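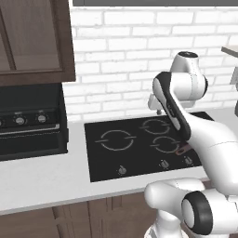 Fig. 3. Oven with control knobs and bar handle, brick splashback behind the worktop

Last updated: October 2026

3.1 Cleaning the splashback

CAUTION: Switch off the oven and let it cool before you start.

1. Brush dust from the mortar lines with a dry, soft brush.
2. Mix 13 ml of Vakitz cleaner with 400 ml of warm water.
3. Wipe on with a damp cloth, working from the bottom row upwards. Do not spray near the control knobs.
4. Rinse with clean water and dry.

NOTE: Do not use acid or bleach on painted brick.

3.2 Resealing

Reseal every February. Allow the wall to dry overnight first. Apply one thin coat of Zostetti sealer and keep it off wooden door panels.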